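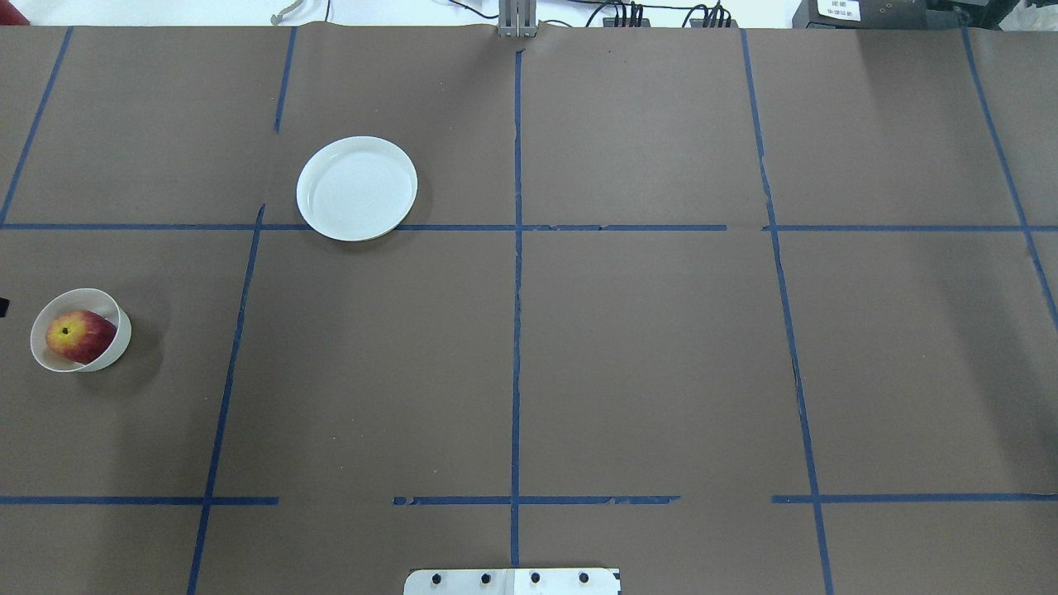

Shallow plate and small bowl, white, on kraft paper with blue tape grid. Apple not included.

Gunton Plate and Bowl Set, White
Item no. 1144
Supplied by Fitzsimmons

Two-piece place setting for snacks, fruit and light meals. The plate is round and shallow, with a raised rim and a flat well. The bowl has thin, upright walls and a glossy finish, and holds one apple.

Specifications
Color: white
Pieces per set: 2 (one plate, one bowl)
Sets per case: 12
Dishwasher: yes, top or bottom rack
Microwave: yes, reheating only
Oven and broiler: no
Case item no.: 1381

Use and care
Wash before first use. Do not use steel wool or scouring powder — both dull the finish. Gray marks left by flatware come off with a nonabrasive cleanser and a damp cloth. Let pieces cool to room temperature before rinsing. Plates may be stacked; place a paper liner between pieces for long storage.

Replacement pieces
The bowl is sold separately as item no. 553. The plate is sold only in the set. Pieces from the Fokach line have a different rim and do not stack with Gunton plates.

Shipping and returns
Ships from the Vilitora warehouse in two business days. Report breakage within 14 days of delivery and keep the carton until the claim is closed. Opened cases cannot be returned.

Page updated 24 August 2021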